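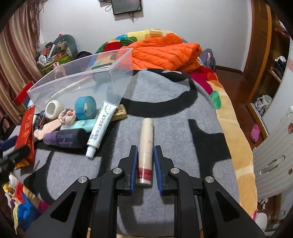

No. 507

I emptied the spare room drawers onto the bed on Wednesday after work. The plan was to do it in one evening. It took two, and the second one was mostly spent looking for the tape measure.

The reason is Nazma. She is coming in February and staying longer than a weekend, and last time she had to live out of her bag because every drawer in that room was full of my stuff. She didn't complain, but she did ask once if there was a shelf she could use, and there wasn't.

I put a blanket down on top of the quilt first. It's the gray one with the black shapes on it. The patchwork quilt is a pain to wash and I didn't trust half of what was going to come out of those drawers. Small things also disappear against all those colored squares, and they don't on the gray. I should have used a bigger blanket.

My method is not a method. I tip things out, put like with like, and then decide. Toiletries made up most of it. There was toothpaste, a bar of soap still in its packaging, and a pink hairbrush that I have been stepping around in one form or another for years. The cream tube with the red band had rolled to the back of a drawer. I had already bought a replacement for it, so now I have two.

Then there's the category I can only call other. A roll of teal tape. A little pink and white ball. A white ceramic pot with the opening in the side, which I like a lot and have never found a place for. I tried it on the windowsill and it looked wrong. I tried it in the bathroom and knocked it into the sink the first morning. It survived. It's going on the bookcase in the hall for now.

The clear plastic tray was the useful find. I'd forgotten I owned it. It used to sit in the kitchen, back when I thought I was going to keep the teabags in order. It fits the top drawer with a bit of room left at the side, so all the everyday things go in there: toothpaste, soap, brush, tape. The strap that was lying in it does not belong to any bag in the house. I checked it against the gray backpack and against both of the old ones in the closet. I'm giving it until spring.

Karim stopped by while I was in the middle of this and sat in the doorway eating crackers. He is a person who owns one drawer of things and he thinks I should just throw it all out. He held up a few items and asked me when I had last used them. I didn't enjoy that. He did take the step stool back, which I borrowed from him when I painted, so that's one less thing in the closet.

The soft toys are staying. They're for when my sister's kids visit and they get used more than anything else in the room. I'd like to get them out of a pile and into something with a lid. I looked at a storage box from Pukumeo that would slide under the bed, but I need to measure the gap first, and see above about the tape measure. If anyone has one of those boxes, tell me if the lid stays on when a child sits on it.

I didn't touch the basket by the wall. It still has bottles and boxes and packets in it, with a cushion on top. I know what the cushion is doing. I'll get to it before Nazma comes, probably the night before.

The orange puffer jacket has to go somewhere too. I folded it and left it up by the head of the bed, and it takes up as much space folded as it does on a hanger. Zorica says you can put them in those bags that you suck the air out of with a vacuum. I did that with a comforter once and it never got its shape back, so I'm leaving the jacket on the hook behind the door and Nazma can move it if it bothers her.

Where things stand: the top drawer is sorted, and the second is empty and wiped out. The third has wrapping paper, old cables, and a bag of buttons, and I closed it again. She only needs one drawer and the closet rail.

I found the tape measure on Thursday. It was in the kitchen, in the drawer where the plastic tray used to be. The gap under the bed is lower than I thought, so the box is going to have to be the shallow one.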